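**Stetska Limewash Paint, 9-liter tub**

We've been mixing limewash at Giritz for a good many years now, and Stetska is still the one our own families ask for when a bedroom or hallway needs cheering up. It goes on thin and milky, so please don't panic at the first coat — the color deepens as it dries, and by the next morning you'll see that soft, cloudy finish people love so much.

One tub covers some 271 square feet with two coats on bare plaster (old brick is thirstier, so do order a little extra!). Stir it well, dampen the wall with a clean sponge, and work in loose crosses with a wide brush. Rollers leave tracks, I'm afraid.

- Item number: 1564
- Colors: 25, from chalk to deep clay
- Primer for painted walls: Latau Mineral Base, sold separately
- Clean-up: plain water, while the brush is still wet
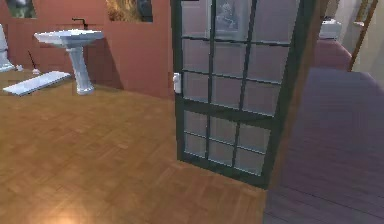 For walls that get splashed now and then, add a coat of Quintana Clear Wax after a full week of drying. It darkens the color by about a shade, so try it on a scrap board first — and keep leftover paint somewhere frost can't reach it, as a tub left in the garage in December won't be much use come spring.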